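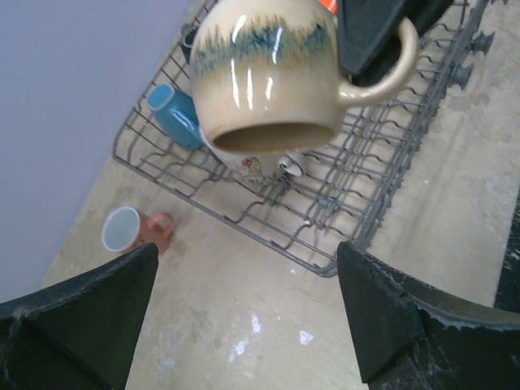
Category: Grants and Partnerships > Progress Reports

Munolau Community Kitchen - Second Progress Report to the Kenix Fund

Reporting period ending 2018-08-28

1. Purpose of this report

This report sets out progress on the crockery and washing-up component of the Munolau Community Kitchen, as required under the funding agreement. It covers purchasing, the arrangement of the wash area, and matters still outstanding. The dining room floor was reported separately and is not dealt with again.

2. Crockery

The agreement provided for the replacement of disposable cups and plates with washable stoneware and ceramic ware. In the period, 400 mugs and 108 serving bowls were received from the Kashindye pottery workshop. Mugs were supplied in several glazes, including a cream body with a feathered band of blue, teal and olive-brown, which has been well received at the morning sittings. The handles are thick and easily held by older guests, a point raised in the first round of consultation.

A small number of pieces arrived chipped at the rim. The workshop has agreed to replace them without charge. Plates were ordered from Starka and delivered in two lots, the second of which was short. The balance is expected in October.

3. Wash area

The former single draining board did not meet the needs of the kitchen at busy times, and mugs were frequently stacked inside one another while still damp. Coated wire dish racks have now been purchased. They allow mugs to be placed with the open end down, and water drains through the grid to the tray beneath. Each rack is wiped down at the close of service and the tray emptied.

Washing-up instructions were revised accordingly:

Rinse mugs before they go into the sink.
Place mugs open end down in the rack, handles to one side.
Do not stack wet crockery.
Return dry mugs to the shelves nearest the servery.

Racks take up more bench space than was allowed for in the original layout. The bench on the window side has been cleared for this purpose, and the bread crates formerly kept there have been moved to the pantry.

4. Use of the kitchen

In the period the kitchen served 3,532 hot drinks. Disposable cups are no longer offered at sittings, although a small supply is held for takeaway soup on cold evenings.

5. Expenditure

An amount of $700 remains unspent from the crockery line. Approval is sought to apply this sum to additional shelving - the present shelves are full, and the remaining Starka plates will need to be housed when they arrive.

6. Outstanding matters

Replacement of chipped mugs by the Kashindye workshop.
Delivery of the balance of plates.
A decision from the Fund on the shelving request.
Labelling of cupboards in the servery, which was deferred while the bench was being rearranged.

Receipts and delivery dockets are held at the kitchen office and may be inspected on request. The next report will be submitted once the plate order has been completed.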